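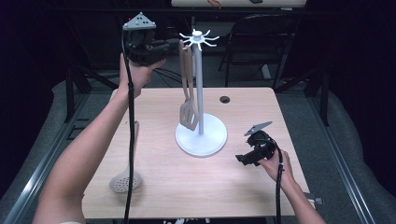
4. Setting up your utensil stand at home

Right, you've read the bits about choosing a stand and measuring your worktop, so now we get to the part I like. I've set up more of these than I care to admit (my own kitchen, my mum's, and the shared one upstairs at Jinirby where I teach the evening cookery class), and it goes much the same way every time.

Give yourself a quiet half hour. I do mine at 7 in the morning before anyone wants toast.

4.1 Before you start

1. Empty the drawer. All of it, the corner with the elastic bands as well.

2. Pick out the things you've cooked with in the past month. Those are the ones that get to hang. The melon baller can go back in the drawer, sorry.

3. Wash everything and let it dry properly. Water runs down the handles and collects under the base, and you won't notice until there's a ring on the wood.

4. Check each handle has a hole or a loop at the end. If one hasn't, tie on a bit of cotton string with a double knot. Mayu Kikuchi showed me a neat way of doing this with a leather bootlace and I've never gone back to string myself, but string is fine!

Note: very heavy ladles are happier lying down. The Faltis stand I use says 500 g on the underside as the limit for any one hook, and I wouldn't push it.

4.2 Putting the stand together

1. Lay a tea towel on the worktop so nothing gets scratched, you or the stand.

2. Push the pole into the base and turn it clockwise until it stops. It should feel snug. If it wobbles, take it out and look for a crumb in the thread (it's nearly always a crumb).

3. Drop the hook ring over the top of the pole with the hooks curling upwards. I have put it on upside down at least twice.

4. Screw the cap on by hand. Please don't use pliers – I cracked one that way and had to order another from Jistodico, part number 3499 if you ever need it.

5. Turn the parts over in your hands and wipe off the shop dust before you hang anything.

Caution: don't stand it within 27 cm of a hob ring. Handles swing further out than you think when you grab something in a hurry, and plastic ones soften very quickly.

4.3 Hanging your utensils

1. Start with the heaviest and hang it over the widest part of the base.

2. Hang the next heaviest directly opposite. Carry on like that, going from side to side, so the stand never leans.

3. Keep the tool you reach for most on the side nearest your stronger hand. For me that's the slotted spoon. Telmo Quintana swears by a fish slice for everything including scrambled eggs, and we've agreed not to discuss it.

4. Leave one hook free. You'll want somewhere to put the next thing while you're rinsing it.

5. Give the stand a gentle spin, if yours spins, and listen. A bit of clinking is normal. If things catch on each other, move the wide flat ones apart.

Note: wide, shallow tools such as skimmers and spiders can be a nuisance on the smaller stands because they push their neighbours outwards. Mine lives on a nail by the window.

4.4 Looking after it

Wipe the base whenever you wipe the worktop. Take the ring off every so often and wash it in warm soapy water, particularly if you fry a lot, as the grease settles on the hooks and goes tacky. Don't put the pole in the dishwasher. The Sekiguchi ones claim you can, and Asuka Sakai does, but hers has gone a bit dull and I'd sooner spend two minutes at the sink.

If the cap works loose, a single turn of plumber's tape round the thread sorts it out. For a base that slides about, see the felt and rubber feet in section 5.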